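The tray that wouldn't stay level

I promised a few of you I'd write up what happened with our tray handler at Hikton back in May, and then the garden got hold of me, so it's a bit overdue (sorry, Ursina!).

The job sounds simple. Two black fingers take a metal tray by its short ends and carry it over the rack of blue bins, and we'd done 4,000 lifts without so much as a scratch. Then on lift 277 of a new batch one end slipped and the whole thing went down with a clang you could hear in the car park. Nobody was near the rack, thank goodness, but I did need a cup of tea afterwards.

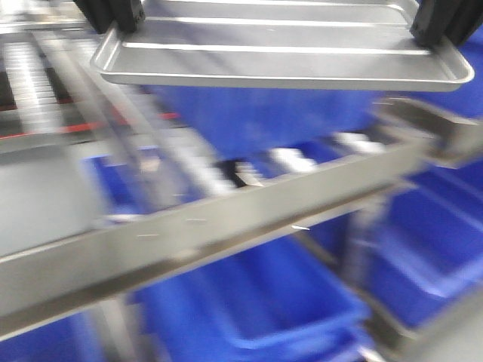 What we found

With the left end hanging a little lower than the right, the rim wants to slide out of the lower finger. Ursina Holzer spent a whole afternoon on it and found that the grip check only ran at pick-up, so any sag on the way across went unnoticed. We now check every 40 milliseconds, and the arm stops dead if the reading drops below 90 per cent of what it was at the start.

The fence stays shut during runs too, even for "just a quick look". I've been guilty of that one myself. Varcombe are sending us new finger pads to try next.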